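Lists > Crichton Household Swap > Archive > Re: Wire hangers, the Sorden scheme
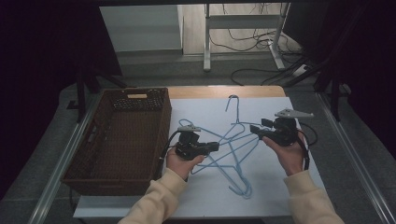 Two pale-blue coated wire hangers, tangled.

Jean Gillies wrote:

> Sorden Cleaners are offering to take back wire hangers from anyone in
> Crichton, starting in September. They say 1,000 hangers a month could be
> kept out of the bin from our side of town alone, and you get a stamp for
> every 20 you hand in. A full card gets you money off a coat clean. I think
> we should put it on the front of the list and encourage everyone to join
> in. Plastic-coated ones are fine too, I asked.

Jean, thanks for asking them, but I'd like a bit more before we put our name to this.

Where does the 1,000 come from? I rang the shop on Lureck Road and the woman on the counter was very pleasant and had no idea. She thought it might be all the branches together. If so, it is a figure for somewhere else and we shouldn't be repeating it as ours.

My bigger question is what happens to them afterwards. The leaflet says "returned to use or recycled", and those are two very different things. Plain wire can go in with scrap metal if the scrap man will have it. Coated wire is more trouble, and the last time I took a bag to the tip I was told to put it in general waste. If Sorden have found someone who strips the coating off, good, but I'd like to know who. The leaflet mentions "our partner Claneo" once and gives no address.

Then there are the stamps. I went through our wardrobes on Saturday and found 56 hangers, more than I would have guessed, and that's a house where we hardly ever have anything cleaned. It gets us two stamps with 16 left over. How many stamps fill a card? The leaflet doesn't say. I suspect the answer is enough that you'd need to be a regular customer already.

I'm not against it. We did the same sort of thing with jam jars and that went well, mainly through people giving them straight to someone who made jam. Could we not do that first? The school wardrobe sale is always short of hangers, and so is the hospice shop, though they prefer the wooden ones for coats.

So my vote is to hold off putting it on the front of the list until Sorden answer the Claneo question in writing. Jean, would you mind trying them again? I'll ask at the tip about coated wire.

Margaret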